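Home | Topics | Ask | Members | Log in

Arm lets go partway through a pour, no fault shown

Posted by Aníbal Puma, July 12, 2024

Hello all, and thank you in advance for reading, as I do go on a bit. We have an arm at our workshop in Clurstead that tips dry granules out of a small dish and into a bowl. Over 40 runs it has let go early 5 times, and the controller logs nothing at all.
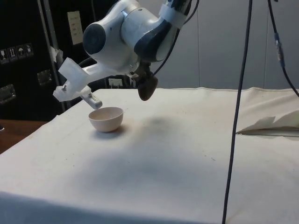
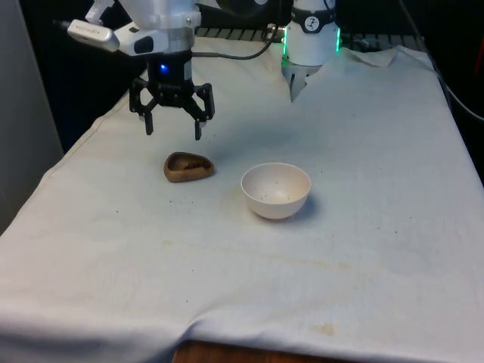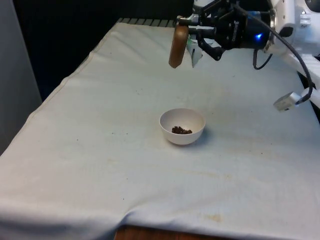 The odd part is that the grip force reads perfectly normal until the moment it drops, and I've already cleaned the finger pads twice. My colleague blames the program, but I keep going back to the cable. In the last of the three it makes a loop under the wrist before going off to the right, and I do wonder if the wrist turn is tugging at it. Has anyone had this, and is it safe to carry on in the meantime?

Rainer Mühlbauer

Hello Aníbal, I had very much the same trouble at Prekeck and lost most of August to it, so you have my sympathy! Ours was a connector working loose at full wrist rotation. The gripper lost power for an instant and came back before anything was logged. Stop the arm, isolate the power, then reseat the plug and clip the cable with enough slack for the whole turn. Do a few slow turns with nothing in the gripper, and keep hands well clear, please. I wouldn't run it normally until you've found the cause.

Lakik

Could be the pads anyway, ours went shiny. Try new ones?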